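4. How a small newsroom decides what to stop covering

Most of the writing on nonprofit news, our own earlier work included, has been about beginnings: who gave the first grant, how many reporters it paid for, what the site looked like on the morning it opened. We wanted in this section to sit a while with something less cheerful and, we think, more useful to people who run these places, namely how a small newsroom makes up its mind to drop a beat. The Matgate Record dropped its township meetings beat in its second year, and its editors were generous enough to let us read the notes, the reader mail and the long email threads that went with the decision.

The Record had started with a promise to have a reporter in the room at every public meeting in the county. It was a lovely promise, and readers quoted it back to the staff for months afterward. It was also very hard to keep with 3 reporters, one of whom was covering the schools as well. Over the period we studied, the newsroom published 1174 stories, of which 176 came straight out of township meetings. Those stories took more evenings than anything else the paper did, and many of them were read by fewer than 100 people. (We should say that the editors never treated a small audience as proof that a story didn't matter, and neither do we. A zoning notice may only concern one street, but it concerns that street a great deal!)

The first public word of the change came in a letter to readers on 5th September, which was kind in tone and rather vague about what would be lost. The replies were anything but vague. People wrote in about drainage, about a bridge that had been closed too long, about a board chair who, in one reader's words, "behaves when there's a notebook in the room." What struck us as we went through them was how seldom anyone mentioned reading the stories. They mentioned the reporter being there. We had gone in thinking of coverage as something printed, and the readers of Matgate plainly thought of it as something closer to attendance.

The funders saw it differently again. The Savolainen Fund, whose grant paid for the beat, measured its support in stories published, and its yearly form had no box for meetings attended. Brandix, the local sponsor of the morning newsletter, looked at subscriber numbers and had no view on the matter at all.
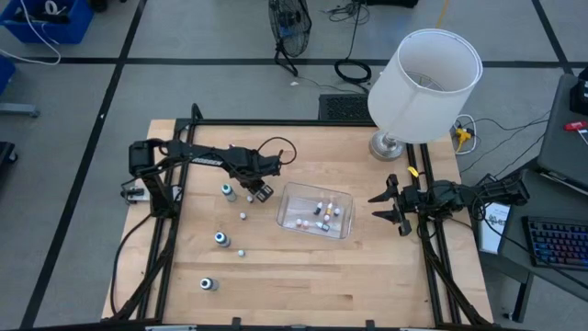

Figure 3. Tabletop with two facing black robot arms.

It would be easy to make the fund the villain of this story, and we don't think that's fair. Its staff told us they would gladly have paid for attendance if anyone had asked them to, and the Record's editors admitted that they had filled in the form as it came, year after year, because it was short and they were tired. When the two sides did finally talk it over, they settled on a shared meetings calendar, kept in a scheduling tool called Lureo, so that the remaining visits could at least be spread fairly across the townships. Some townships still felt slighted, and we return to their complaints in Section 5.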